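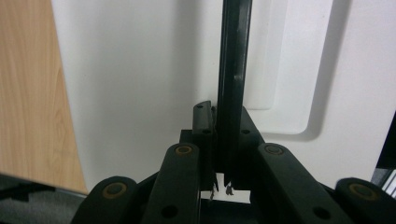

Black strip, white wall.

Tindasis Home Help > Walls and Trim

Print this page | E-mail to a friend
Reading time: 3 min

How do I get a tall black trim strip to sit straight on a white wall?

OK so I got carried away in June and decided my white hallway needed skinny black vertical strips (I saw it in a hotel and couldn't stop thinking about it). I bought a pack from Ploreck, cut the first one to 71 inches, and held it up. Looks great! Except the wall bows in the middle, so the strip touches at the top and bottom and floats everywhere else. Do I glue it and hope? Also my cut ends are kind of fuzzy and I'd love to clean those up before the other 31 go on. Yes, I bought a lot.

3 answers

Please don't glue and hope, I did that in our stairwell and two of them popped off overnight. Get a long level and draw a light pencil line first, top to bottom, and go by that line even if the ceiling looks crooked. Then run adhesive down the back in a wavy line, a little thicker where the wall dips. Press, tape it across every foot or so with painter's tape, and leave it alone until the next morning. For the fuzzy ends, 100 grit on a block, always stroking away from the face, then a black marker on the raw edge. I do mine before they go up, way easier on your knees. If the gap still shows after all that, a thin bead of white paintable caulk down each side hides nearly all of it.

just use nails

I used the Lappalainen double-sided tape on mine and it's holding fine, but my wall is pretty flat so maybe that's not much help to you. Wipe the wall down first! Mine had years of hallway dust on it. Also, glossy strips show every fingerprint, so wear cotton gloves or plan on wiping them afterward. What spacing are you going with? I'm about to start the bedroom and can't decide.

Contact us | Copyright Tindasis Home Help | Back to top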